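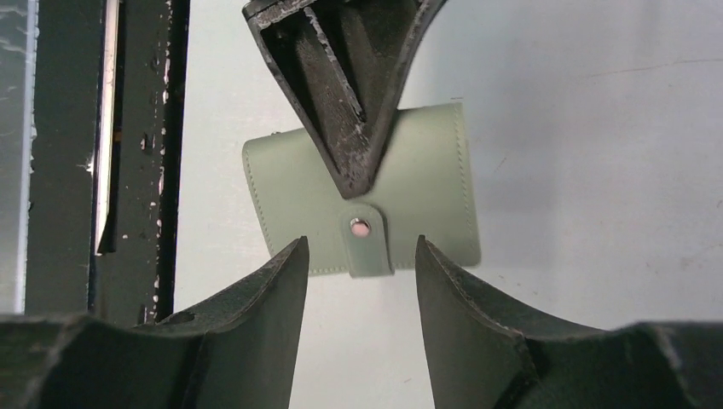

*Maintained by the Peltow Handling Group, Department of Mechanical Engineering*

The **Peltow Open Day** is a yearly public event at the Leung Building, in which the Peltow Handling Group shows its work on robots that pick up and handle small personal objects. It takes place in May, starts at 10 a.m. and closes at 4 p.m. Entrance is free, but the demonstrations in the main laboratory need a ticket, which visitors receive at the door.

## History

The group was formed from two smaller teams, one working on grippers and the other on camera control. In its first years it received visitors only by appointment, mostly students of the technical schools in Bostorero. The first open day was held in the corridor of the Leung Building, with one robot arm on a table and printed posters. It had 200 visitors. After the laboratory was moved to the ground floor, the event was moved there also, and it has stayed in the same rooms until today. The most recent edition had 344 visitors.

## Demonstrations

The main demonstration is called the *pocket table*. The objects on it are of the kind that people carry with them, such as wallets, card cases, key holders and glasses cases. Each session uses one object at a time, on a white tabletop. A small camera near the gripper gives a close view of the object and of the fingertips, and this view is shown to the public on a large screen.

Flat objects are considered the most difficult part of the program. A sage-green case with a snap button, for example, offers very little height for the fingers to hold. Its closure tab is narrow, and the stitching follows the border closely. The operators explain to the public the approaches which are possible: to press from two sides, to slide the object to the border of the table, or to hold it with a second finger from the opposite direction. Visitors may ask for one of these approaches to be tried.

The robot fingers are black and have fine ridges on the outer side. They are changed when the tips are worn, and old ones can be handled at the information desk.

A second demonstration, in the side room, is about software. It is run with Dilarier, a program written by the group for recording and replaying arm movements. Visitors can move a small arm by hand, save the movement and see it repeated. The side room has no tickets, and children are admitted with an adult.

## Format of a visit

A session at the pocket table lasts twenty minutes. The first part is a short talk, the second part is the demonstration, and the remaining time is for questions. Talks are given in English, and in the afternoon one session is offered in the local language of Bostorero. Photography is permitted, without flash.

Visitors may bring a small object of their own for the last session of the day. It must be lighter than 265 grams and must not contain liquids, glass or batteries. Cards and money should be taken out before.

## Publications

A printed guide of the open day is made in 600 copies and is given free of charge at the entrance. It contains a plan of the ground floor, a short text on each demonstration and a list of the student projects which are open for the next academic year. Older guides are kept in the library of the Leung Building.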